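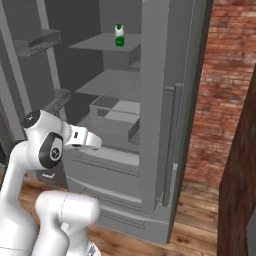

Maysoun Najjar wrote to us in October that the success flag can not be trusted, and that she found episodes marked as good where the arm never let go of the item. She was right, and this card was rewritten after her message.

Tags: Simulation > Kitchen tasks > Known issues

Print this page | E-mail this page

# Illasside fridge subset

Simulated episodes of one arm working at an open refrigerator, made in the Kernent simulator. The subset has 3944 episodes. Please read the fault below before you train on it.

## The fault: early success flag

The checker compares the position of the item with the height of the target shelf. It does not ask if the gripper is open. So an item which is still held near the shelf can pass the test - the episode then stops, and the label says `success = 1`.

A second problem comes from the same place. When the episode stops early, the last 10 steps are filled with copies of the final state. A policy trained on them learns to wait at the shelf with the fingers closed.
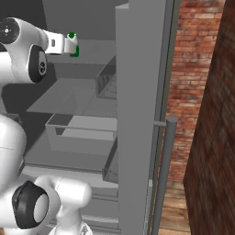 *Green item in the gripper, at the level of the top shelf.*

## What we changed

- The new checker, in the Hattar branch, needs open fingers and an item at rest for 50 steps.
- The copied steps are removed.
- The old labels are kept in the column `success_v1`, for comparison only.

## Still open

Seven episodes fail to load with the new checker. We did not find the cause, and they are listed in `skip.txt`.

Do not use the old labels to decide if a policy is safe for a real arm. The Novisia loader still reads `success_v1` by default - set `label=success_v2` by hand.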